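Shelves, Baskets and Where Stuff Goes: Your Questions

I look after storage at Gruleck, the big shared workshop behind the Meria building, and I get the same questions most weeks. So I've put my answers in one spot. Can't find yours? Leave a note in the book by the front door and I'll get to it, usually on a Tuesday.

Do I get my own shelf?
Not a whole one, sorry! You get two baskets with your membership and they can sit on any open unit that has space. Put your name on the short side so I can read it without pulling everything out.

What kind of baskets should I buy?
Please don't buy any. I keep a stack of plain plastic ones and they're part of your fee. We tried letting folks bring their own and ended up with wicker, shoe boxes and one very large fish crate. Nothing stacked.

Can I hang my bag on the shelving?
Yes, and lots of us do. Bags, jackets, cloths you want within reach – all fine. Just keep straps out of the aisle, and take your bag home with you at night.

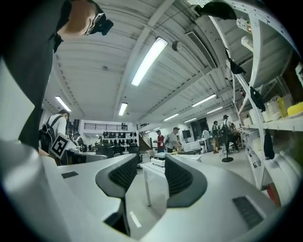
Tall white shelving on the right, with a black bag hanging up and white plastic baskets on one of the shelves.

Where do bottles go?
On a shelf, standing up, with the lid on tight. I don't mind which shelf as long as it's one you can reach without the step stool. If it's something smelly or flammable, it goes in the locked Strand cabinet and you need to ask me for the code (it's 3 digits and I change it, so don't bother writing it on your hand).

How long can I leave a project out on a table?
15 hours. That covers an overnight glue-up with a little to spare. After that I move it to the Flodeck rack in the hallway, and I'm not gentle with labels that fall off.

I lost something. Where do I look?
Check the lowest shelf first, then the lost and found bin in room 807. I clear the bin every November and whatever's left goes to the thrift store.

Can I move a shelving unit to make more room?
Ask me first, please. They're heavier than they look once they're full, and I'd like to be there to hold the other end.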